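Ritberg finger kit, second version: four months on a home-built pair of arms

Posted Jan 12, 2024 by Xinyi Shao

I bought the first Ritberg finger kit last April and gave up on it within a few weeks. The fingers flexed at the root and anything thicker than a tea towel slid out sideways. The second version came out in the autumn and I have been using two sets of it since then, one on each arm of the laundry rig in my spare room.

The kit costs 60 pounds per gripper. For that you get two fingers, a mounting plate, 8 screws and a printed sheet of instructions. The sheet is better than the old one but still leaves out the torque for the plate screws. I did mine up hand tight with a drop of threadlocker and they have stayed put.

Fitting took me an evening for the pair. The plate lines up with the Noser wrist without any drilling. If you have the older Qin wrist you will need the adaptor, sold separately, and it adds enough length that you have to redo your tool offset. I had one of those on the left arm to start with and swapped it out. The extra reach made the arm sag at full stretch and it wasn't worth the trouble.

Grip on cloth is much improved. Shirts, pillowcases and thin jumpers are all fine. Thick waistbands used to be the worst thing in the basket, and they are where I notice the difference most. One arm can pinch the elastic and hold the garment up while the other comes in underneath for its own hold. The second grasp still goes wrong if the fingers arrive too high and meet the gathered part – I drop the approach a little and try again.

Over one long run I logged 111 picks and stopped for a dropped item around 8 times. Most of those were socks. The old kit would not have got through half of that.

I have two complaints. The first is noise. There is a click at the end of each close that you can hear through a door. The second is the cable. Ritberg supply a short lead that only just reaches, and on my build it pulled at the connector whenever the wrist turned fully. I replaced it with a longer one from Grotevden and tied the slack back along the arm.

Spares are easy to get. I ordered one finger after driving it into the frame and it came in a small padded bag with new screws. Ritberg say the finger joints should be greased every 400 hours. I have not got that far yet.

I would buy the kit again for cloth. For tins or jars I would keep the standard fingers, as these are too long and the tips wander under load.
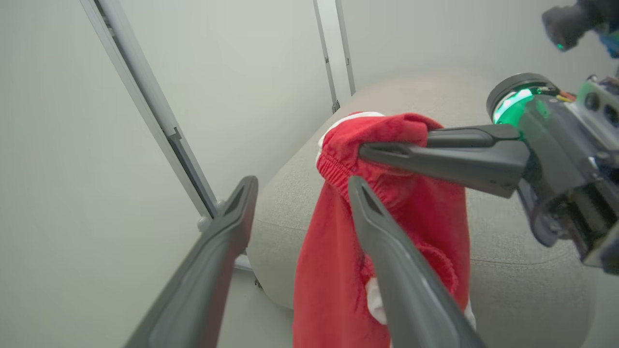
Next job is the folding table. The top I have now is too low for the arms to work over comfortably, so I am going to raise it on longer legs and set the home position again afterwards. I'll add a note to this review when the grease is due.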